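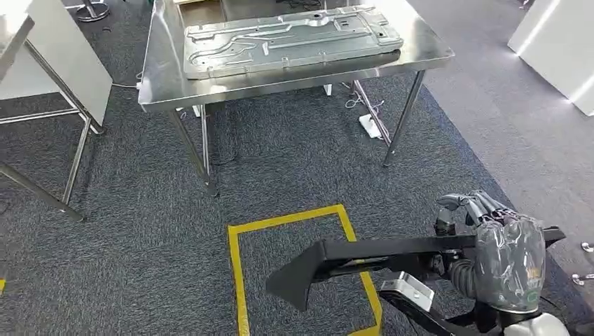 开放日参观小组报告(第二稿,还没校对)
课程:自动化导论 实践部分
执笔:Cadi Wynne 录音整理:Mali Vaughan
日期:2024年9月14日

一、去之前

报名是四月就报了的,一直排到现在。Matuvside 的开放日一年只办一场,学生团每批 30 人,我们组分到第二批。出发前老师发了提纲,要求每组只盯一个工位写,别什么都写一点。我们选的是人形机械手拿取汽车零件,大家都想选这个,抽签抽到的,运气。

路上耽搁了,进门的时候讲解已经开始,开头几分钟没听到,后来找隔壁组抄的笔记。所以第二节前面那段背景是二手的,先说明。

二、背景(抄来的部分)

演示区归 Pistia 项目管,Pistia 做上层的任务编排,Mollov 是他们自己写的抓取控制程序。Kamata 是数据后台,所有抓取记录都往里存。讲解员给的数:今年到开放日前一共登记了 1,772 次抓取,其中 1,609 次算成功。成功的定义是拿起来、移到指定位置、放下时没掉。姿势歪一点也算。

用手机算了一下,成功率九成出头。Mali 当场问剩下的那些失败在哪里,答得比较笼统:一部分是手指没包住边,一部分是零件转了角度,还有一部分是人工叫停。具体比例没给。这个要写进问题清单。

三、现场看到的

先说为什么零件难拿。薄、长,重心不在中间,形状又不规则。拿箱子那套办法用不上。手要找一个能包住的地方,还得留出余量,不然一头就往下坠。讲解员说操作员和程序员吵得最多的就是"从哪儿下手",字面意思。

我们原来以为最麻烦的是识别,就是看清楚东西在哪。他说识别现在还行,麻烦的是手挡住了自己要看的东西。头上的相机看全局,手伸过去以后挡掉一块,所以手腕上再装一个近的。两路画面角度差很多,刚看腕部画面的时候根本分不清上下,我们组四个人看了半天才对上哪个是手指。
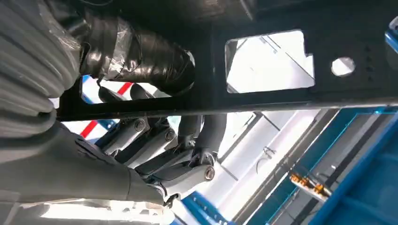
图2 腕部相机画面:银色边条下方是浅灰色手指,关节处可见三颗六角螺栓

腕部这一路好处是近,板件上的开孔、边缘都清楚。坏处是画面斜的,背景里蓝色的架子很抢眼。问过颜色会不会干扰程序,回答是 Mollov 主要靠轮廓,颜色权重调得很低。没展开讲,时间不够了。

手指的结构记一下:一节一节的连杆,关节分开。我们实验室那个二指夹爪跟这个没法比,但二指的便宜也好修,坏了自己就能换。讲解员也承认,灵巧手维护是大头,手外面那层保护套也算耗材。多久换一次他没说死,看零件边缘利不利。

四、动作过程(按讲解的顺序)

1. 接近。先到零件上方,停一下,等确认。
2. 下手。手指先张开再合,合的速度比想的慢很多。
3. 提起。抬一小段,检查有没有滑。
4. 转移。走位,这一步最占时间。
5. 放下。松手也要慢,松快了零件会弹。

长条形的零件在第3步最容易出问题。抓偏一侧,另一侧就伸出去老长,转身时得把那一截也算进去,不能只算手的位置。我在笔记里画了个草图,扫描件附后(字丑见谅)。

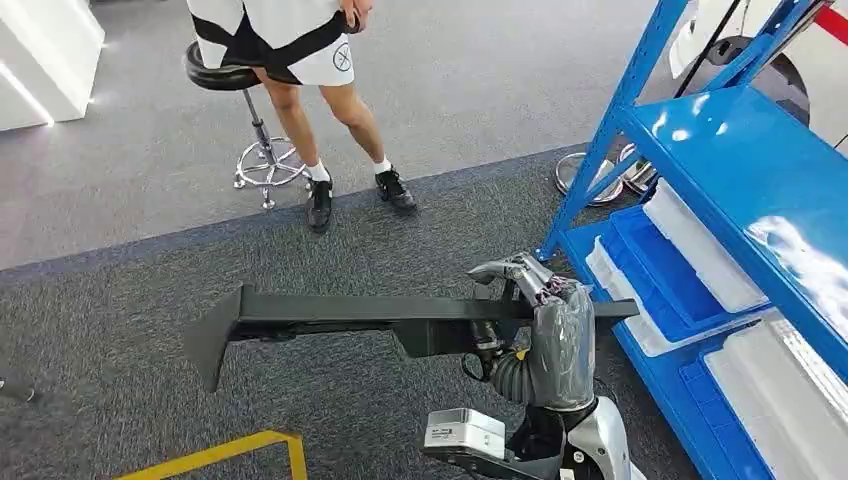
另外转移的时候要考虑旁边有人。问安全距离怎么定,答:演示时限速,旁边安排人看着,随时能停。正式产线上是另一套规矩,要加围栏和传感器,开放日不演。地上的黄胶带也问了,讲解员说是给摆放位置做参考用的,不是安全线,别组报告里有写成安全线的,应该改一下。

五、问题清单

(1)失败的分类比例,Kamata 里应该有,能不能给学生看一份脱敏的。
(2)两路相机的画面怎么对齐,标定多久做一次。
(3)换一种零件要重新教多少遍?讲解员说"看情况",追问之后说熟悉的形状 8 遍左右能用,新形状没准。要再确认。
(4)保护套对手感反馈有没有影响,他们测过没。

邮件已经由 Mali 发了,还没回。

六、分工和体会

Cadi 写第三到第五节,Mali 写背景和问题清单,录音两个人对了一遍。有几处环境太吵听不清,已标出,不敢瞎猜。

体会就写短点。课上讲抓取都是画个方块,两边箭头一夹完事,看了现场才知道光"夹哪里"就能讲一节课。还有就是慢。网上的视频大多是加速过的,现场原速看,一个零件要等好一会,后排有同学都看困了。我自己倒觉得慢的好,每一步在干嘛看的清楚。

下次如果还去,建议早点到,提前把问题打印好,录音笔放讲解员那边不要放口袋里(这次有一段全是布料摩擦声)。

附:草图扫描件一页,录音文字稿两页,问题邮件副本。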